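Against the Round Number in Portion Standards

Institutional catering runs on round numbers. A main course is specified by weight, a sauce by volume, a tray by capacity, and nearly every figure in the specification ends in a zero or a five. I have spent most of my working life writing these documents and I think the practice does measurable harm to the kitchens that have to follow them.

Take the standard I inherited at Erum, a staff restaurant operation with four sites. The cooked weight of a plated main was set at 400 grams. I asked where the figure came from and was given a binder. The binder cited an earlier binder. The earlier binder gave a range, with a note that the range should be reviewed after a trial period. The range had been collapsed to its midpoint, the midpoint had been rounded up, and the note had been dropped when the document was retyped.

A rounded target does two things to a kitchen. It hides the tolerance, so that a server who plates 380 grams is recorded as failing and a server who plates 430 is recorded as generous. It also moves the purchasing figures. Erum was serving 2,000 mains a day in October. An excess of 15 grams per plate, well inside what anyone can judge by eye with a ladle, comes to 30 kilograms of cooked food. Some of that is eaten. The remainder goes into the waste column, where it is attributed to customers.

Gerrit Bosman, who ran purchasing when I arrived, held that the error averages out. He was a careful man and I took the argument seriously. It fails because the error has a direction. Servers are corrected for small portions, by customers and at once. Large portions produce no complaint at the counter. The distribution drifts upward within weeks of any retraining and stays there until the next one.
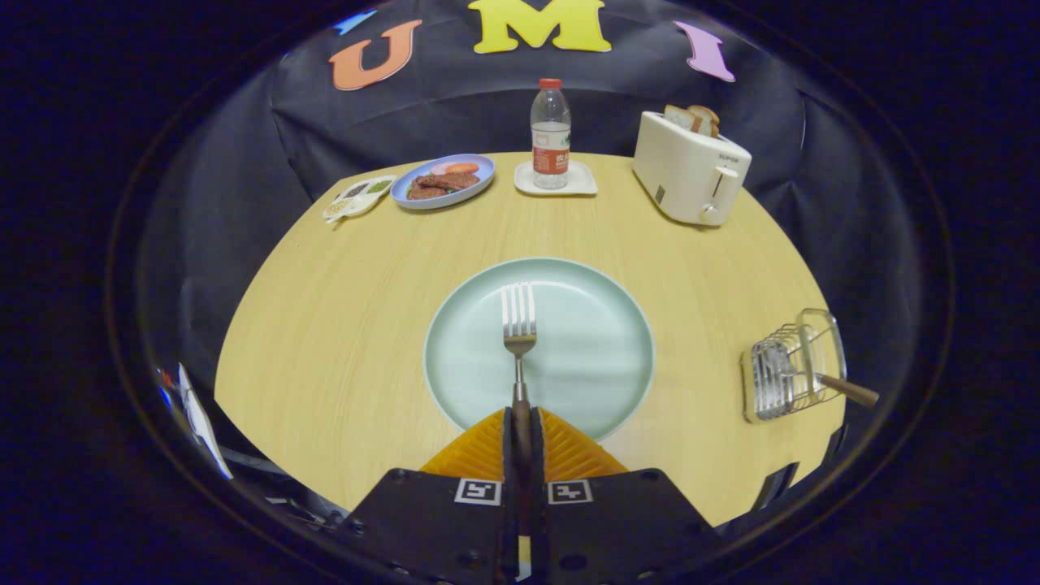 The usual remedy is equipment. Portioning scoops, marked ladles and inline scales all reduce variance, and I have specified all three. They do nothing about the target. A scoop sized to a badly chosen number delivers the badly chosen number more reliably, and the kitchen loses the informal corrections that experienced staff used to make. At the Wuyts site the cooks had been under-serving the braised dishes for years, deliberately, because those dishes came back unfinished. The new scoops ended that. Returns on braised dishes rose the same month.

My proposal is dull. Every portion figure should be published as three values: the lower limit, the target, and the upper limit, with the method of measurement stated beside them. The target should be whatever the trial produced. If the trial produced 386 grams, the document should say 386, and the reader should be left with the mild discomfort of an odd number. Odd numbers get questioned. In my experience a figure of 386 prompts three or four emails in its first month, and each of those emails is a review that a figure of 400 would never have received.

Bahman Abbasi objected to this when I circulated a draft. His view is that precise figures claim an accuracy the process does not have, and that a round number at least signals that it is approximate. This is the strongest case against me and I concede part of it. A target of 386 with no limits printed would be worse than 400. With limits printed, the signal he wants is given explicitly, and it no longer depends on the reader guessing what a zero means.

There is a cost. We weighed 1,190 plates to revise 155 recipe cards, and the work took two people most of a season. Smaller operations cannot do this for every dish and should not try. They could start with the ten dishes that generate the most returns, keep the old figures for the rest, and mark the old figures as untested. The marking matters more to me than the weighing. The Erum binder gave no sign of which numbers had been measured and which had been chosen at a desk – I still do not know for most of the soups.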